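Chapter 9
Reading the Label: How Packaged Drinks Are Described and Sold

In this chapter you will learn:
the difference between a product name and a product description
why the order of an ingredients list matters
how serving sizes affect the figures on a nutrition panel
what changes when a drink is sold in a second language

Key terms: descriptive name, brand name, ingredients list, reference quantity, serving, date mark, over-label

9.1 A small bottle with a lot to say

The Groler company began selling bottled fruit teas from a single warehouse in Prakport. Its first label had the name of the drink, a drawing of a pear and the address of the warehouse. When the company started to supply shops in Evgate, the buyer there sent the first delivery back. The drinks were sound, but the labels did not say what was in them in a form the shops could accept.

The second label took four months to prepare. It had a descriptive name, a list of ingredients, a nutrition panel, a storage instruction, a date mark and a contact address. All of this had to fit on a strip of film that also had to carry the brand and look attractive from an arm's length away.

Most packaged drinks are the result of this kind of bargaining over space. The marketing department wants the front. The legal department wants type large enough to read. The printer wants fewer colours, and the bottling plant wants a label that does not wrinkle on a curved surface.

9.2 Names and descriptions

A brand name belongs to the seller and can be almost anything. A descriptive name tells the buyer what the product is. "Morning Orchard" is a brand name. "Still pear drink with sugar" is a descriptive name. Many drinks carry both, and buyers often remember only the first.

The word "juice" causes more trouble than any other. In everyday speech it covers nearly every sweet drink that tastes of fruit. On a label it usually has a narrower meaning, and a product made mostly of water with some fruit in it may have to be called a drink instead. Drinks made by steeping or boiling fruit, flowers or leaves are harder to place. They are not juices, and many contain no tea leaves either, although shops often shelve them with both.

9.3 The ingredients list

Ingredients are normally listed by weight, with the heaviest first. In most soft drinks this means water. The second item is often more useful to the reader, as it shows whether the drink gets most of its body from fruit or from sugar. Be careful with lists that name several sweeteners separately - each may come low in the order while the total is high.

9.4 Servings and totals

Nutrition figures are given for a fixed quantity, for a serving, or for both. Suppose a bottle holds two servings and the panel gives 99 kilojoules per serving. A person who drinks the whole bottle takes in twice that amount. In a shopper survey carried out for the retailer Mac Suibhne, 1,416 people were shown a panel of this type, and only 40 per cent gave the correct total for the bottle.

9.5 Selling across languages

An imported drink may reach the shelf in its original packaging, with an over-label added by the importer. The over-label repeats the required information in the local language. It is cheap and quick, but it can hide part of the original text, and translation brings its own problems. Hawthorn, for instance, is a familiar flavour to some shoppers and only a hedge plant to others. A literal translation may be correct and still tell the second group very little.

Before you read on

Choose a bottled drink from a shop near you. Write down its brand name, its descriptive name and the first three ingredients. Keep your notes, as you will need them for the exercise at the end of section 9.7.

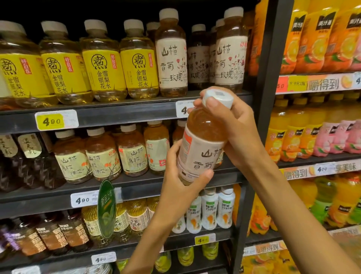

Jaruwan Sitthichai writes that she buys flavours she grew up with by the look of the label and seldom reads the list on the back, but with a flavour new to her she reads the ingredients first and the name last.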